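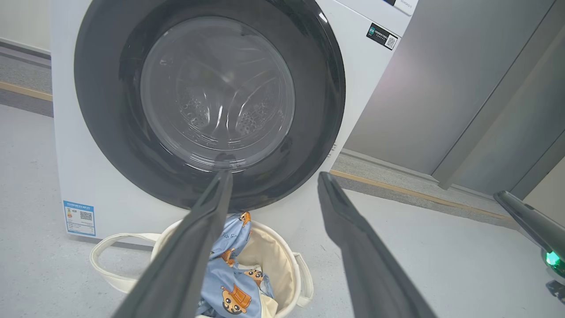
From: Annunziata Serra
To: Mondometti residents list
Date: 8 Apr 2025
Subject: Re: Laundry room, ground floor – baskets, stickers, times

Thanks Gianni, and thanks to those who wrote to me off list. I've put my replies under your points so that it's all in one place, then added a few notes on using the machine, as several people asked for them.

Gianni Cocco wrote:
> I went down last night with the children's things and there was a basket
> standing in front of the washer, the cream fabric one with the handles.
> I didn't know if somebody was waiting to use the machine or had just
> left it there, so I went back upstairs. Can we agree what a basket
> on the floor means?

I think we can. A basket in front of the washer means the person is about to load it. If you only want to keep your place, write your flat number on the sheet and take the basket home again. If you find one there and the machine hasn't been started after 25 minutes, move the basket to one side and go ahead. Please don't tip anything out of it or put it on top of the machine.

There are at least two households with cream fabric baskets, mine being one of them. I've sewn a tape with my flat number inside the rim of mine and would suggest others do the same. Marker pen goes through the fabric and comes off on damp clothes, I have tried it.

> Also are we meant to peel the stickers off? The one at the bottom is the
> energy label I suppose, and there's a little black one higher up with a
> code on it.

Please leave them both. The blue and white one at the bottom left is the energy label, as you say. Ruggiero, who handle our repairs, asked us not to remove anything from the front of the machine while it is under their contract. The old washer had been stripped of every label by the time it broke down in December, and it took two visits before they ordered the right pump. I have a folder with the manual and the delivery note if anyone needs them.

> Third thing, the door. I found it shut. I thought we said open.

We did say open. When you've taken your washing out, leave the door standing open and wipe round the grey rubber seal with a cloth. Pull the lower part of the seal forward a little when you do it, that's where the water sits. The door swings to the left, so keep that side clear. Children should not be down there on their own with it open. I know that last one is difficult with the bikes kept in the next room.

> Last, what do we owe for the first quarter?

276 for the whole building, electricity and water together. I'll send each flat its share separately. If you were away for part of it, tell me before I do the sums, I would prefer not to do them twice like last time. 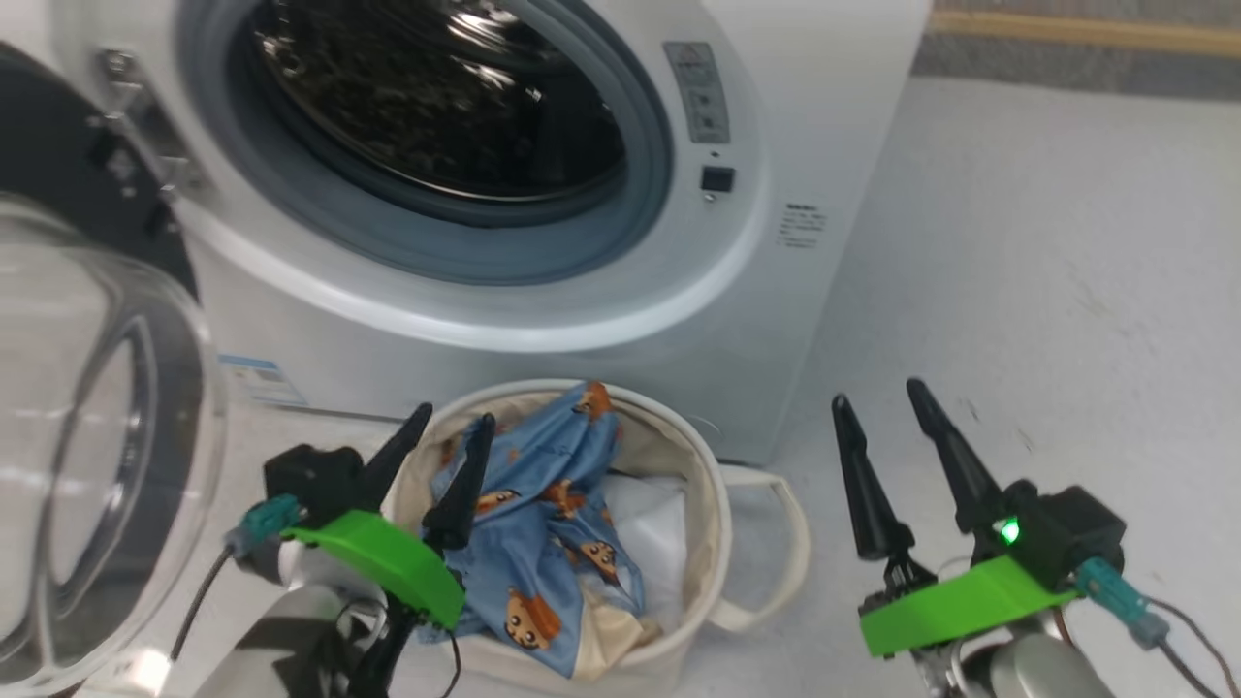

LOADING AND UNLOADING

Look inside the drum before you put anything in. Turn it once by hand and feel round the back. I have had a stray sock of somebody's go through a hot wash with my sheets, and the sheets are still faintly green.

Empty your basket a piece at a time. Printed children's things, like the light blue one with the little cartoon faces, should go in inside out or the print cracks. Keep white cloths back for another load if the coloured item is new. A cold wash with an old white rag beside it will tell you soon enough if it runs.

Bring the basket up close under the opening when you unload. The floor is speckled and doesn't show the dust, but the dust is there, and anything that drops on it needs rinsing.

Don't pack the drum tight. You should be able to get your hand in flat over the top of the clothes. For bath mats and anything with a rubber backing, please use the launderette.

POWDER AND LIQUID

Flodero powder is fine, and so is the Hesix liquid that most of us seem to buy. Use less than you did with the old machine. If there is still foam on the glass at the end, run a rinse before you leave. Please don't leave a half-used bottle downstairs unless you're happy for others to use it – two have gone already and I don't want to be asked where.

TIMES

No change. Nothing to be started after nine in the evening, and 2 loads per flat in one go, then let the next person in. The flat above the laundry room can hear the spin quite clearly. If you have 5 loads after a holiday, put a note on the sheet beforehand and I'm sure people will work round you.

Gianni, your other question was about a shelf. I'd like one too, at about hip height so you can stand a basket on it to fold. There is a stretch of wall free to the right of the washer but I haven't measured it and I don't know what it would take in the way of screws. If you still have that detector for pipes, could you bring it down one evening? I don't want to drill before we've checked.

I still have a pair of grey school trousers, age seven or so, on the hook outside my door.

Annunziata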